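Cirkham data access case

The Cirkham data access case was a dispute over the secret collection of a newspaper's records from Orkbridge, a company that provided email and file storage to small publishers. The case dealt with how far investigators could go in obtaining a journalist's account details without telling the journalist, and whether a storage company had any duty to object on a customer's behalf.

Background

The Cirkham Tirlow was a weekly paper covering council business, planning and the courts. It had moved its mail and shared folders to Orkbridge after closing its own server room. Under the standard contract, Orkbridge could hand over customer records when served with a valid order, and had to give notice unless the order forbade it.

The paper's reporter Knut Kramer had written a series on the sale of public land beside the Cirkham rail yard. Several articles quoted from internal valuation papers that had not been released. Investigators opened an inquiry into the source of the papers, but did not approach Kramer or his editor.

The orders

Orkbridge received five orders over the course of the inquiry, each with a non-disclosure clause. The first asked only for subscriber information and login times. Later orders asked for the addresses of people who had written to Kramer, and the last sought the contents of a shared folder. In all, 812 messages were copied, along with a list of 130 correspondents. Most of those on the list had no connection with the land sale — they included readers writing to the letters page and a supplier of newsprint.

The non-disclosure clauses lapsed in April, and Orkbridge then wrote to the paper. The letter gave the dates of the orders but left out the list of correspondents, which the paper obtained separately.

Proceedings

The paper applied to have the orders set aside and the copied material returned. It argued that the applications had described Kramer as an account holder and had failed to mention that he was a journalist. Counsel for the investigators replied that his occupation was apparent from the email address.

In a ruling given on 9 March 2018, the court set aside the final two orders and left the others standing. It found that an application touching a reporter's sources should say so plainly. It declined to find that Orkbridge had been obliged to contest the orders. The copied messages were sealed and no charges were laid over the valuation papers.

Aftermath

Orkbridge changed its contract to promise notice as soon as a non-disclosure clause ended, and began publishing a yearly count of the orders it received. More than 200 customers signed a letter asking it to challenge such clauses as a matter of course, which the company did not agree to do. The Cirkham Tirlow went back to keeping its source material on its own equipment.

See also

Protection of sources
Non-disclosure order
Data retention 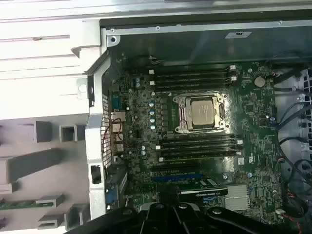

Interior of a workstation, with the processor socket between two banks of memory slots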